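6. First folding test with two arms

Before you start this section, sections 4 and 5 must be finished: both arms are screwed to the stand, the Skumar control box is connected, and the grippers open and close from the keyboard without noise from the gears. If one gripper is slower than the other, go back to 5.3. Do not try to correct it here.

The test uses one T-shirt and one table. It takes one evening the first time, and much less after that.

6.1 What you need

A T-shirt of thin cotton, one color, without print. A print makes the cloth stiff in the middle and the arms will learn a wrong feeling for it.
A table with a straight front edge. Round edges are difficult for the left gripper.
The Drotier power supply, set to 12 volts. Check with a meter, the number on the small display is not exact.
The emergency switch, on a cable long enough to reach your chair.

6.2 Preparing the cloth

1. Lay the T-shirt flat, with the neck to the far side and the hem toward the arms.

2. Smooth it one time with the hand. Small wrinkles can stay. If you iron the shirt before every run, you will be surprised later by a normal shirt.

3. Pull the shirt toward the arms until the hem is close to the front edge of the table. The distance is not critical, but keep it similar between runs.

4. Put other clothes out of reach of both arms. A sleeve from another shirt can be caught together with the hem.

CAUTION: Rings, long sleeves and cables of headphones must be away from the table when the power is on. The grippers are not strong, but the elbow joint is.

6.3 Homing the arms

5. Switch on the control box and wait for the second beep -- the first beep is only the fan check.

6. Type home and press Enter. The left arm moves first, then the right arm. Keep your hand on the emergency switch during this.

7. If the screen shows error 911, one wrist cable is not seated. Switch off, push the plug in until it clicks, and repeat from step 5. Do not push the plug with power on. I did this once and had to order a new wrist board from Kushnir.

8. Read the position counter of the right shoulder. In my build it shows 3,211 at home. Yours will be different, but it must be the same number every time. Write it on a piece of tape and stick it on the control box.

6.4 Taking the hem

9. Move the left gripper above the lower left corner of the shirt. Lower it slowly until the finger tips touch the cloth, then raise it by one small step and close.

10. Do the same with the right gripper on the lower right part of the hem. On this side the cloth may hang over the table edge. This is allowed, and for many people it is easier, because the lower finger has free space under the cloth.

11. Pull both grippers apart by up to 5 mm. The hem should become tight between them. Stop if the shirt begins to slide to one side.

Note: Grip force 3 is enough for a T-shirt. With a higher value the rubber pads leave marks, and after some weeks the glue under the pads becomes soft.

6.5 Folding

12. Lift both grippers together, move them toward the neck, and lower. Use the slow profile (key S) for the first runs.

13. Open the grippers only when they are at rest. If you open them during the movement, the hem falls back and the fold is lost.

14. Save the run with key W. The Stulalov software gives the file name itself. Bad runs can be deleted with key D, but write down in your notebook what went wrong before you delete -- the screen does not remember.

If the two arms do not arrive at the same time, the fold will be diagonal. Adjust the delay in the menu Timing, only one value at a time, and repeat the fold after each change.

Corrections to this section can be sent to Vsevolod Hnatiuk through the contact page. Last change: 1 Jul 2018.

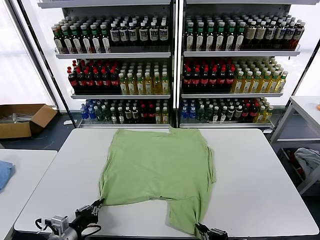
Fig. 6. Both grippers closed on the hem, right side over the table edge (steps 9 and 10).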